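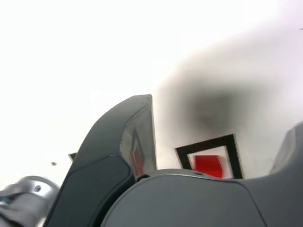 Drovier holds its open day once a year, and the invitation promised "a close look at the work." It delivered on that, in that I spent most of the afternoon with my nose a short distance from one gripper.

The company fills a low building behind a tile warehouse. Visitors get a badge, a bottle of water and a route marked in tape on the floor. The route has 6 stops. I made it to two, and the first was the coat rack.

The second was a test cell the staff call Yan, after a person or a river, depending on whom you ask. Yan is one arm with a two-finger gripper, and its whole career consists of picking up blocks and putting them down again. Zhiqiang Song looks after it. He has the calm of a man who has watched a machine drop the same block 200 times and written down each one.

I had expected a talk about artificial intelligence. We got a talk about wiping. Each finger has a gray outer side, padded-looking and rounded, and a flat silver inner face shiny enough to pick up the red of a block next to it. Song likes that shine. When the reflection goes dull, he told us, the face has a film on it, and a finger with a film on it starts letting go of things. So every morning before the first run he wipes both faces with a dry cloth, then looks along them for scratches. A visitor asked whether there was a sensor for this. "Me," said Song.

After the wipe comes the squaring up. The fingers are closed on a steel gauge and checked for a gap at the tips. If light shows through, he backs off the mounting screws, closes the grip again and tightens them a little at a time, going from one side to the other. He did the whole thing for us in 5 minutes while explaining that it takes ten. The extra time is for finding the hex key, which lives on a hook labeled HEX KEY and is never there.

Then the work surface. Yan's target is a square with a thick black border and a white middle, and the red block goes inside it. Simple enough, except that the target gets bumped, and a tilted target makes a perfectly good arm look drunk. They used to tape it down. Now they measure where it has ended up and tell the software, which Song considers either progress or surrender.

Lighting got its own speech. The white background suits the vision people and annoys everyone who has to keep it clean. Sihan Tan, who runs the software side and had been leaning on the guard fence waiting for her turn, said a smudge on the table once cost her an afternoon – the program had decided it was an object and kept planning politely around it.

The log is a paper binder. Pad changes, screw checks, drops, odd noises. Under odd noises somebody had written "squeak" and, one line down, "squeak was the chair."

Coffee was at the far end, past the Domon display, and the pastries had gone by the time I got there. The next open day is in October. I plan to start at stop three.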